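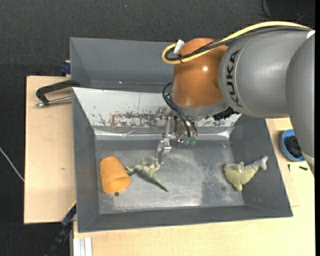 The hose that quit at pick 33

I love a good robot crash story (who doesn't?), but the failures that really scare me are the quiet ones. Ours came in July. The arm went down for the toy dinosaur, closed its finger, came up with nothing, and then carried that nothing across to the other bin and let go of it. Very politely! The log said success, and it went on saying success 11 more times before Keith Bloxham looked up from his sandwich.

A thin black air hose had worked loose down at the gripper. Five minutes to fix, tops. What bugs me is that our software, which we call Plondato, only ever asked whether the command had been sent. It never checked for a dinosaur!

Keith wants a pressure sensor and he's right, but I'd go further. I think any cell that can't tell a full grip from an empty one should stop dead after two misses and make a person walk over. Yes, that's annoying. We're supposed to get through 1000 picks a run, and I hate walking over. But look at the scraped-up back wall of that bin and tell me you want the arm guessing in there.

We've set ours to two. Keith is still lobbying for three.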